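Print this message | E-mail this message

List: Branbridge Home Automation
From: Modupe Amadi
Subject: Re: can they tidy a bedroom yet?

On Monday, Garba Akinola wrote:
> Corirari say their arm will clear a bedroom by March. My
> daughter wants one. Is any of this real, or is it all done
> on a computer?

Garba,

Mostly on a computer so far. I ran 144 pick-up jobs in the simulator last month and 51 failed. Hard things on a flat table are fine. Beds are the trouble, as soft bedding gives the arm no level surface to work from. Folding the blanket itself is well beyond it.

I would not buy one for chores this year. Musa has a real arm at the shop sorting parts into trays, and that does earn its keep.

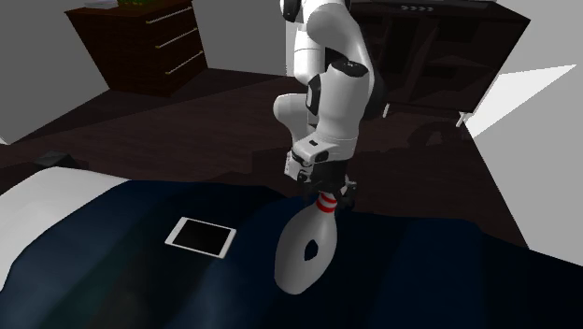 Simulated bedroom: the arm holding a bowling pin over the bed, phone still on the blanket.

Modupe

Comments (3)

Suleiman Oyelaran: Which gripper model are you using? Mine drops anything round.

Olumide Okoro: 51 out of 144 is better than my lot at home.

Musa Sani: Ours needs the trays put back by hand every 15 minutes, so don't oversell it.

This site uses cookies. By reading on you accept them.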